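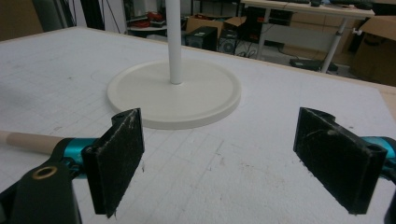
A white pole on a round base plate, between two black gripper fingers.

2/12/26 – Mornow say their starting point guard will miss at least 8 games with a strained calf, the second time this season the same leg has put him on the bench. The club calls it a minor setback. Fans who heard the same word the last time may want to wait before they believe it.

He limped off in the third quarter of the home loss to Sheehan, in front of 1,868 people, and did not come back out. The team doctor had cleared him to play only that morning, after he sat out two games with what was then listed as soreness. 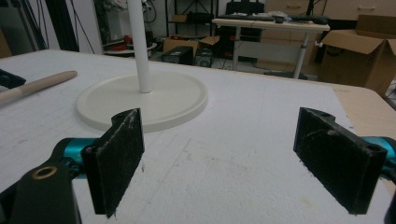 Mornow have not explained how soreness in the morning became a strain by night. A short statement from the club said he was moving well and would be looked at again in March. It did not say whether he had a scan before the game, or who made the final call to put him in the lineup.

He has played 1,055 minutes this season, more than anyone else on the roster, and the coaching staff has talked for weeks about cutting his load. The box scores show no sign of it. He was on the floor for all but two minutes of the first half against Sheehan.

His backup has played well in short spells but has yet to start a game at this level. Mornow travel to Privitz next, then host Medix, who have already beaten them twice.

The club says it has no plans to sign cover. With a playoff place slipping – they have lost four of their last five – that may not last long. The club is holding back 600 tickets for the Medix game, which go on sale at the box office in the morning.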